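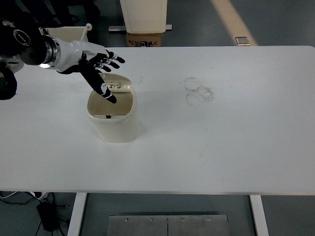
Hand update from the back bench

Hello again from Prilthorpe. I promised in the last newsletter that I'd write up how the arm is coming along, and then I promptly forgot, so Marietjie Mahlangu has been standing over me with a cup of tea until I sat down and did it. Thanks, Marietjie.

For those who joined over the winter: a few of us have been putting together an arm and a multi-fingered hand in the shared workshop, and the job we've picked for it is bins. Little benchtop bins, the sort with a hinged lid. We want it to find the lid, flip it up, drop in a bit of rubbish and close it again. My sister asked why anyone would want that, and I gave her a long answer about contact and compliance and she went to put the kettle on. Fair enough. I like it because a lid is a rotten thing to push. It swings on an arc, it gets lighter as it goes up, and then it flops over the other side just when your finger has got used to pressing on something.

We've been doing it with the index finger only, with the rest curled out of the way. Esko Ikonen was all for pinching the lid between finger and thumb, and he had a go at it for most of an evening, but the thumb kept arriving late and shoving the whole bin across the table. A cream bin on a smooth white tabletop slides like a curling stone! So one finger it is for now. You come in from the front, hook under the lip, lift, and keep following it back until it's standing up by itself. Then the finger has to get out of there without clipping the back wall, and that's the bit I've been fiddling with this month.

The trouble is the fingertip. Our model of the hand thinks the index finger stops a touch earlier than it really does, so every time I ask it to stop short of the plastic, it stops a bit less short than I'd like. I've been measuring it the slow way: park the finger just inside the opening, get my eye down level with the rim, and nudge it along in small steps until I'm happy. Then write down the joint angles and do it all over again from a different wrist position. Lauri Kauppinen tells me there's a cleverer method with a calibration block and I'm sure he's right, but his block is at his place in Grellesley and the bin is here.

The log says we've now commanded 3,061 finger moves since the arm went on its mount. A lot of those are me doing the same nudge and muttering. I also had the speed turned down to 40 per cent the whole time, and I'd ask anyone else who has a turn to leave it there until the fingertip numbers are sorted. Karine Lapointe bumped it up to see what would happen (hi Karine) and we all learned that the bin's lid can be shut very fast indeed.

A few bits and pieces while I'm here:

The white table is staying put. I know it's in the way when you want to get the big sheets through, but its position is written into the setup file and if it wanders I lose a whole night's work. Please don't lean on it either. If you do have to shift it, leave me a note and I'll redo the corners without complaining, or without complaining much.

The grey ring marks on the top aren't paint and I've stopped scrubbing at them. If anyone has a favourite cleaner for matte white surfaces that doesn't leave a shiny patch, I'm all ears. The shiny patch would be worse for us than the marks, as the vision side gets confused by glare.

Watch your feet near the table legs, please. The power strip and the cables are on the floor on that side, and I'd like to run them somewhere tidier before December. If you've got a spare length of floor cable cover in the garage, bring it in and I'll swap you for some of the lemons from our tree – we have far too many.

Iker Miranda has offered to write the lid-closing routine, and he reckons three evenings will do it. I said six. There's a packet of Tim Tams riding on this. He wants to close it with the backs of the curled fingers, a sort of lazy swat, and I think it might be the right idea, although I haven't told him that yet.

Next up for me is going back over the wrist. There's a small bit of play in it when the hand points straight down, and I can't tell whether it's the joint or the way I've got the cable bundle tied. If you know your way around that sort of thing, come and have a wiggle of it. I'm usually in after tea, and the side door will be on the latch.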